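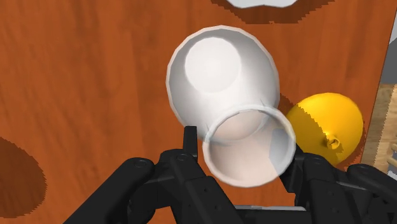
4.2 Recording examples in the simulator

Each example in a Skirkmont set is one complete attempt at one task, driven by hand from start to finish. The learning system copies what you do, including hesitations, so practise the task before you record it. Objects may start close together. With the white cup between the gripper fingers and the lemon touching its side, as in the wrist view, small movements matter – move slowly until the cup is clear of its neighbours.

1. Open the task list and choose a task. Read the instruction line in full.

2. Press Reset. The objects are placed afresh on the table.

3. Check the wrist view and the room view. Both must be updating.

4. Press Record and wait for the tone. Do not move the controller before it sounds.

5. Carry out the task at a steady pace. Keep the gripper fingers off the tabletop.

6. When the task is done, open the gripper fully, lift it clear and hold still for 3 seconds.

7. Press Stop, then mark the attempt Good, Failed or Discard.

Note: Failed attempts are kept in a separate folder and can be used later. Use Discard only for attempts spoilt by a fault, such as a frozen view or a lost controller.

Note: Vary your approach between attempts. A set of 53 attempts that all reach from the same side will train poorly.

CAUTION: Do not change the shadow or lighting settings part way through a set. If you must change them, close the set and start a new one.

CAUTION: Attempts are held in memory until the set is saved. Save after every 19 attempts, and always before closing the simulator.

If an object falls off the table, press Stop and mark the attempt Failed – do not press Reset while recording.

Related sections
4.1 Setting up the controller
4.3 Reviewing and trimming attempts
4.4 Exporting a set to Lurnitz
7.1 Frozen views and lost frames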